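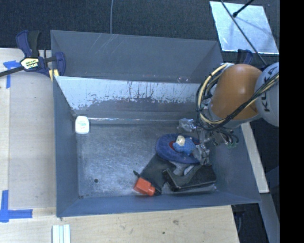 Hugo Gallardo asked after the last session where the metal goes when something gets scratched, and said he couldn't believe it all just falls off as dust.

He's right not to believe it, and I was so pleased with the question that I moved the wear material up a week and pushed paint and coatings to later in March. If you printed the old schedule, swap the two.

Session 8: Scratches, scuffs and shine

What happens in a scratch

Drag a hard point across a softer metal and two things can happen. The point can plow, shoving metal aside into little ridges along both edges of the groove, or it can cut, lifting out a curl the way a plane lifts a shaving. Most real scratches are a mix. In pure plowing hardly anything leaves the surface at all! The metal has moved over, and you can often feel the ridge with a fingernail even when the groove is too fine to feel.

What decides between them? Mostly the shape of the point. A blunt, rounded grain tends to plow. A sharp one with a steep front face tends to cut. How the metal responds matters too: a soft, ductile one will flow and pile up at the edges, while a brittle one is more likely to crack and chip.

So, Hugo: some of it falls off, some of it gets pushed sideways, and some of it can end up stuck to whatever did the scratching. Which brings us to

The main kinds of wear

Abrasive wear is the one above, hard grit or a hard edge working on something softer. If the grit is fixed in place, as on sandpaper, we call it two-body. If it's loose and rolling between two surfaces, three-body. Loose grit usually does less damage for the same load, since much of the time the grains roll instead of digging in.

Adhesive wear happens when two surfaces touch at their high spots, and the spots bond. Slide them and the bond has to break somewhere, sometimes inside the weaker metal, so a bit of one goes off with the other. Clean stainless on clean stainless is famous for this. Anyone who has had a stainless nut seize on a stainless bolt has met it personally.

Fatigue wear comes from repeated loading. Small cracks grow under the surface until a flake lets go. Look for pits in old bearings.

Corrosive wear is a partnership. A thin oxide film forms, rubbing takes it off, fresh metal is exposed, and the film forms again. (I love this one. Each half makes the other worse.)

The rule of thumb we'll use

Volume worn away = k times load times sliding distance, divided by hardness.

It's called Archard's equation, and k is just a number you measure for a given pair of materials under given conditions. Double the load and you double the wear. Double the hardness and you halve it. It is a rough tool, and k can jump enormously if you add grease or let the grease dry out, but it gets you surprisingly far with pencil and paper.

Quick one to try in the margin: a sliding latch carries a load of 50 newtons. You swap its plate for one twice as hard and change nothing else, k included. What load would now give the same wear as before over the same distance? (100 newtons. Check that you see why before moving on.)

Why some worn places are shiny and others dull

A surface looks shiny when its bumps are small compared with the wavelength of light, so the light bounces off in one direction. Coarse scratches scatter it, and you get gray haze. Fine rubbing by hands, cloth or rope can do the reverse and smooth the bumps down. Go look at the brass door pulls on Forsyth Hall. They're bright in the middle where palms land and brown at both ends, and the change between the two is gradual.

Scratches that mostly run one way also look different as you walk past them. Try it with a pan lid and a desk lamp, it's great fun.

For next time

Read Pruden, chapter 2, and skip the part on lubricant additives. Bring one worn metal thing from home, small enough to pass around. Keys are perfect. Please don't polish it first.

The Zillau sample box is on the shelf by the sink in the lab. Sign it out, and put the steel coupons back in their oiled paper.

Lab groups for the Zornness foundry visit are posted on the door. Closed shoes, long sleeves.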